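The Medicine Shelf Gets Its Turn
Ondgate house diary, page 9

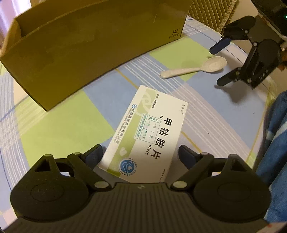

I had been putting off the medicines since we moved to Ondgate, partly from laziness and partly because I was a little afraid of what I would find at the back. You know how it goes: you buy one thing for a cough, another for a stiff neck, and then your mother visits and leaves half her own supply behind, just in case! So one May afternoon I put the good tablecloth on the table, the one with the pale blue and light green stripes, fetched an open cardboard box, and started going through it all. The white box with the pale green swirl is 甲钴胺片, mecobalamin tablets. A white plastic spoon got onto the table as well, and the woven basket with the diamond pattern is behind the cardboard one. I do love that basket, and I've promised myself it will never again be used for odd batteries.

My rules for the sorting, for anyone who is about to do the same

I am not a strict person, as my family will tell you, but I did want a few rules before I began, or I would have sat there reading leaflets until supper. Anything with a date I couldn't read went into a bag for the pharmacy. Anything prescribed stayed in its own box with the leaflet folded inside, even when the box was bulky and I was itching to save the space. And anything belonging to my mother went to one side, so that I could call her and read out the names one by one. (She knew every single one. I needed my glasses for half of them.)

The labels

Shu-fen Yau from upstairs came down with her label roll, 300 to a roll, and wouldn't hear of my paying her back. She writes the name in Chinese on the first line and in English underneath, then what the doctor said it was for, in plain words. I had been writing only the English, and my mother had been too polite to complain about it for years. We got through 58 labels between us, along with a pot of tea and most of a sesame cake, and I think we did more talking than writing.

Where everything lives now

The shelf in the hall closet, up high, well away from the steam of the kitchen and from my grandson, who is at the climbing age. Everyday things are on the left and the once-in-a-while things on the right, with the thermometer in a mug in between — a chipped mug, but I'm fond of it. There's a list taped inside the door too, with the pharmacy's number on it in writing big enough for my mother to read without hunting for her glasses.

Next page: the sewing drawer, which I have already opened twice and closed again. If any of you have a good way of keeping bobbins from rolling about, please write and tell me before I start!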